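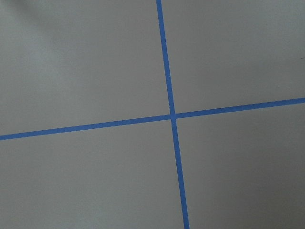 Why did the sorting robots at the Cutden warehouse stop working?

The robots lost their reference position after a software update, and the safety system then held them in place until each one could be checked by hand.

CUTDEN, 18 June 2026. The parcel warehouse operated by Skallbridge in Cutden has returned to normal work after a fault stopped nine of its robot arms during the night shift. The company said that no worker was injured. A total of 537 parcels left the building late, and most of them were delivered the next day.

The fault began shortly after midnight, when a new version of the control software was loaded on the arms in the small parcels hall. Each arm has a camera near its gripper, and it uses this camera to find a mark on the work surface before it starts to move goods. From the position of the mark, the arm calculates where the trays and the conveyor are. After the update, this calculation gave a wrong result. The arms believed that they were standing 28 millimeters away from their real position.

A difference of this size may seem small, but the trays for small parcels stand close together. One arm put its gripper down on the edge of a tray and pushed it against a guard rail. The force sensor in the wrist noticed the contact and the arm stopped. Two more arms had similar contacts in the next minutes. The shift leader then pressed the stop for the whole hall.

Skallbridge says that the emergency stop worked as it should. The gates between the walkways and the arms remained locked during the whole event, and the staff were asked to leave the hall while the power to the motors was removed. They came back after the technicians had confirmed that all arms were in a safe position.

The repair took longer than the company had expected. At first the technicians restarted the arms with the new software, and they thought that dirt on the marks could be the problem. The marks were cleaned and two of them were replaced with fresh tape, but the error stayed the same. Only when they put back the earlier version did the arms find their correct position. After this, every arm had to be tested alone, at low speed and without parcels, before it was allowed to work again. The hall was closed for seven hours.

During this time the small parcels were sorted by hand in the neighboring hall, where there are no robots. Workers from the morning shift were asked to come early, and the company says that they will be paid the higher night rate for these hours. Drivers who were waiting for their loads left the yard with delay, and some routes in the north of the town were joined together to save time.

The software comes from Harries, the supplier which also installed the arms. In a written statement, Harries said that the mistake was in the part of the program that corrects for the angle of the camera. If the camera looks at the work surface from straight above, the mistake has no effect. In Cutden the cameras are mounted with a slight tilt, and the correction was applied twice. The supplier said that its own tests were done only on arms with a straight camera. It has withdrawn the update and has written to all customers who received it.

A second warehouse of Skallbridge, in Trenano, uses the same type of arm. The update was planned there for the following night and was canceled in time. According to the company, the arms in Trenano were checked as a precaution and no difference in their position was found.

It is the second stop of this kind in Cutden in the last year. In December, one arm in the same hall dropped a tray after a cable in its gripper had become worn. That case was treated as a mechanical problem and had no connection with the software. However, the workers' representatives at the site have asked for a common review of both events. They want to know who decides when an update is loaded, and why it was done on all arms in the hall during a working shift.

Skallbridge has agreed to the review. Until it is finished, new software will be loaded first on a single arm, outside the working hours, and this arm must run for one full shift before the others follow. The company will also add a step to the start of each shift. Every arm will move to its mark, measure the position, and compare the result with the value that was saved at the last inspection. If the two values do not agree, the arm will not start and a message will go to the shift leader.

The union has welcomed these steps but says that they should be written into the safety rules of the site, so that they remain valid also after the review. A meeting between the two sides is planned for next month.

Customers whose parcels arrived late do not have to do anything. Those who paid for delivery on a fixed day will get this part of the price back automatically. Questions about single parcels can be sent through the contact form on the Skallbridge website, with the parcel number in the subject line.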